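Folding tables, two months in

February 19, 2018

The two Judside tables went into the living room in December and I have now used them long enough to write down what works.

Tops first. The marble pattern is a printed surface, cream with orange and pink veining, and it hides crumbs better than the plain white Gorndale it replaced. Turmeric comes off with dish soap if wiped within 14 minutes. I have not tested longer. The red edge trim is tight on both units.

Legs are black metal and curve outward at the bottom. On floor tile this matters, as one foot tends to land on a grout line. A felt pad under that foot fixed the rocking. A pack of 6 pads cost less than shipping.

I leave a gap between the tables wide enough to walk through to the TV cabinet. Pushed together they block the lower doors.
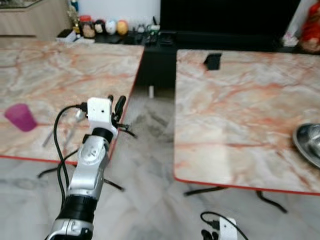
Current allocation: cup and utensils on the left table, steel bowl on the right. Anything heavier stays in the kitchen. I loaded one top with 200 ounces of canned goods overnight and measured no sag with a straightedge.

Next item is a cover for the tops. Addo sells one that is slightly too short, so I will probably cut down a larger Drostetti.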